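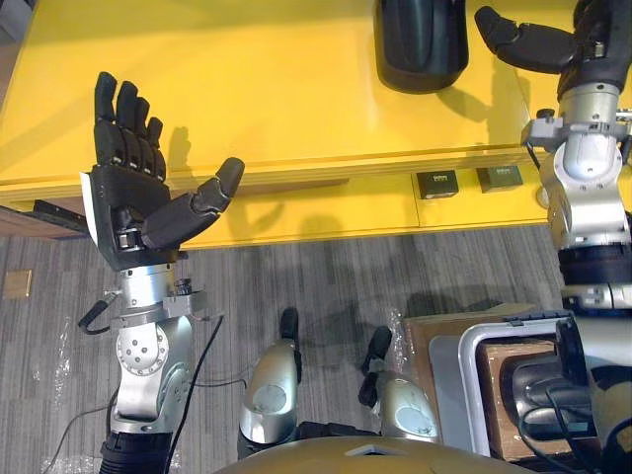 *Left hand upright, palm open, at the yellow table.*

# pellano-bench

Notes and logs for the Pellano build, a two-arm robot put together in the Vodville shared workshop. Maintainer: Ching-wen Chang. Last edited September 12, 2025.

## Contents

- `poses/`: 406 recorded arm and hand poses, one JSON file each
- `logs/`: joint currents and temperatures, CSV
- `cal/`: zero offsets for both arms
- `tools/replay.py`: plays a pose file back at reduced speed

Angles are in degrees. Timestamps are in milliseconds from the start of the run. Thumb joints are listed last in every hand record.

## Setup

Load the offsets before sending any pose:

```
python tools/load_cal.py --arm both
python tools/replay.py poses/open_palm.json --speed 0.2
```

Keep wrist cables slack through the full roll. Check bracket screws after every 9 runs.
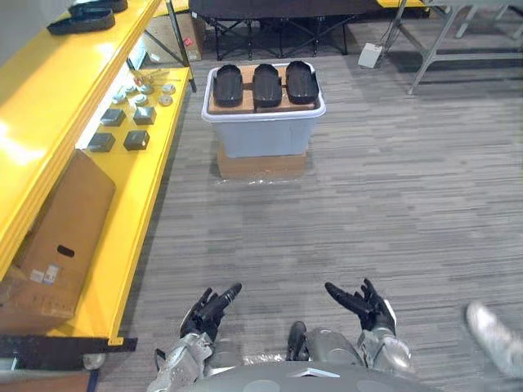

Shelf poses are stored separately from table poses because the reach limits differ. Files starting with `sh_` are for the shelf and `tb_` for the table. Don't mix them in one replay list; the script does not check.

## Known issues

- Left wrist offset drifts after long sessions. Rerun `cal` when the error passes 4 degrees.
- Logs over 1000 lines are split, and the second file has no header row.
- `replay.py` ignores `--speed` on the right thumb.

## License

MIT for code, CC BY 4.0 for data.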